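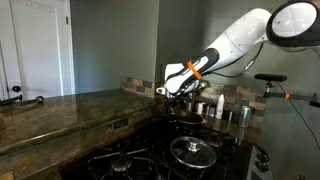
Section 4. Stovetop and Counter: Set-up, Daily Use, Closing Down

Destmont rental kitchen, user guide. Updated April by Lucimara Camargo. Read sections 1 to 3 first if you haven't (keys, parking, fridge shelves).

Covers the gas stove, the grates, the granite next to it, the pans and the lids. Oven is section 5. Dishwasher is section 6.

4.1 Before you light anything

1. Open the window over the sink. Halfway is enough.
2. Hood fan on, low. High if you're frying.
3. Check both control knobs on the silver panel to the right of the stove. OFF position. Look straight at them, not from the side, the marks are hard to read at an angle.
4. Check the grates. They should sit flat. Press each corner with a finger. If it rocks, lift it off, turn it around, try again.
5. Look down through the grates at the burner caps. Each cap has to be centered and level. A crooked cap gives you a lopsided flame or no flame.
6. Clear the counter to the left of the stove. No towels, no paper bags, no recipe printouts within arm's reach of a burner.

CAUTION: Smell gas with everything off? Don't light anything, don't touch any switches. Open the door, go outside, call the gas company from there. Then call the office.

4.2 Lighting a burner

1. Pan on the grate first, empty or with whatever is going in it.
2. Push the knob in and turn to HIGH. Hold it in.
3. Wait for the flame. Keep holding a couple seconds after it catches, then let go.
4. Turn down to where you want it.
5. No flame after a few seconds: knob back to OFF, wait a minute, try again. Second try fails, go to 4.7.

Flame should be blue and steady. Yellow tips mean a dirty cap or a cap thats not seated. Turn off, cool down, fix the cap.

NOTE: Don't let flame come up the side of the pan. Small pan, low flame. Handles get too hot otherwise and the nonstick gets ruined.

4.3 Which pan, which burner

Black nonstick frying pan: eggs, fish, pancakes, anything that sticks. Medium heat at most. Back burners are fine for it if the front is busy.

Dark pot with the glass lid: rice, beans, soup. Front right burner is the easiest spot, you can see in through the lid and reach the knob on top without leaning over another flame.

Barreto stockpot: too big to share the stove with two other things. One pot alone or one pot and one small pan. Don't straddle burners with it.

Small saucepans: center them carefully. The bars are curved in places and a narrow base can sit on just one or two of them and tip.

CAUTION: Handles turned inward, always. Not over the front edge, not over another lit burner.

4.4 Lids

1. Lift by the knob in the middle. Use a mitt. The metal gets hot, rim too.
2. Tilt it away from you so the steam goes out the back.
3. Put it down on a trivet or a folded dry towel well away from the flame. Not straight onto cold stone.
4. Never run a hot glass lid under cold water. It can crack, and maybe not right then.

Lid rattling? Heat's too high. Turn it down, don't weigh it down.

4.5 Frying pan care

1. Let it cool on the grate. All the way.
2. Wipe out the oil with a paper towel. Oil goes in the trash can, not the sink.
3. Warm water, drop of soap, soft sponge. No steel wool, no green scrubby side.
4. Dry it, hang it or put it on top of the stack with a cloth under it.

No metal forks or spatulas in the nonstick. Wood or silicone, second drawer. If the coating is peeling, stop using the pan and leave it on the office desk with a note. We'll swap it.

NOTE: Keep preheating short. A nonstick pan empty on high for even a few minutes is a dead pan.

4.6 Counter

The granite is sealed but it still stains and it still chips along the front edge.

- Cutting boards only. No knives straight on the stone.
- Hot pans on trivets. Dratar trivets are in the drawer, put them back after.
- Wipe up lemon juice, vinegar, wine and tomato right away.
- Cleaner: the Atine spray under the sink, or just dish soap and water. No bleach, no scouring powder.
- Buff dry with the gray cloth. It's polished so every streak shows when the lights are on.

Outlet is under the counter lip, in the stone-tiled face. Fine for a mixer or a blender. Keep the cord to the left, away from the stove, and don't let it loop down where someone's knee or a kid can catch it. Unplug when your done. Nothing over 500 watts please, the kettle and the toaster have their own outlet by the fridge.

CAUTION: Dry hands for plugging in and unplugging. Wipe drips off the front edge first so nothing runs down to the outlet.

4.7 Trouble

Clicks but won't light. Damp igniter, usually after someone mopped the stovetop with too much water. Burner off, dry the area, give it some time.

No click at all. Check that the stove is plugged in. Still nothing, leave it, use another burner and tell us.

Flame on one side only. Cap crooked or holes clogged. Cool down, lift cap, clean holes with a wooden toothpick, put it back level.

Knob stiff. Don't force it. Pull it straight off, wash it, dry it, push it back on. If it's stiff without the knob then it's the valve, call the office.

Grate wobbles no matter what. Rubber foot missing. Spares are in the jar marked FEET.

4.8 Closing down

1. Knobs OFF. Look at them, then touch them.
2. Wait until the grates are cool. They're heavy cast iron and hold heat a long time after the flame is out.
3. Lift the grates off one by one, straight up, two hands. Don't drag them, they scratch the black surface.
4. Wipe under them with a damp cloth, not a wet one. Around the caps too.
5. Grates back on. Press the corners again.
6. Lids with their pots. Pans away.
7. Granite wiped and dry.
8. Fan off, window shut.

Sunday groups: also wash the grates in the sink, hot soapy water, and dry them completely before they go back. They rust if they're put away damp. Not in the dishwasher.

Lost or broken lid is a $20 charge. Grate is more, ask.

Next: Section 5, Oven and Broiler.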